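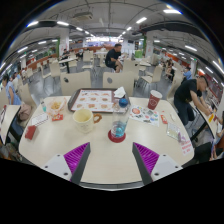 Does the county's homestead credit come off my property tax bill by itself?

Only if you already filed for it. Once you've filed you stay on the list until you move or change the deed, but the first time around you have to send in the form yourself, and the county won't chase you for it.

I get that one more than any other question, so it goes first this month. The second most popular is whether the credit is going away, and for that I have to back up a little.

As most of you know, the Brerkunell County board has been arguing since June over what to do with the credit. Right now it knocks $400 off the yearly bill for anybody who lives in the house they own. The Maluleke plan (named for the district, it's where the idea got started) would shrink that for homes above a certain value and use the money to hold down the sales tax. The other side wants to leave it alone and trim the road budget. I've read both drafts twice now and I still had to call the clerk's office to get the phase-in explained to me!

My own view, and you're free to write in and tell me I'm wrong, is that we should leave the credit alone. Folks planned around it. My neighbors on Vukow Road bought a house with a kitchen from another century and a payment they could just barely swing, and that $400 is the propane for a good piece of the winter. The supporters say the change would only touch 12 percent of homes in the first year. Fine, but the cutoff in the draft doesn't move with home values, and we all saw what the last reassessment did. Mine went up 15 percent and the only thing I'd done to the place was paint the porch.

I'll give the other side this much - the sales tax is hard on people who rent, and renters get nothing out of the homestead credit. Xolani Cele made that point at the last public session, and he made it well. He rents over by the Jesska feed store and he asked the board, very politely, what exactly was in all this for him. There was a long silence. I'd like to see somebody on the board answer him before they vote, whichever way it goes. A renter's rebate has been talked about for years and it keeps getting dropped from the final version.

The next hearing is Tuesday, January 8, 2019, at the county building, upstairs. You get three minutes at the microphone, and you have to sign the sheet before the meeting starts. Some 76 people signed in last time, so come early if you want to speak before suppertime. Written comments count too, and the clerk takes them at the front counter or by mail.

Oh, and if you bought your place last year and haven't filed for the credit yet, please do it now. The form is one page, both sides, and they'll want a copy of your deed and your driver's license with the new address on it. Parking behind the building is still torn up, so use the lot across the street.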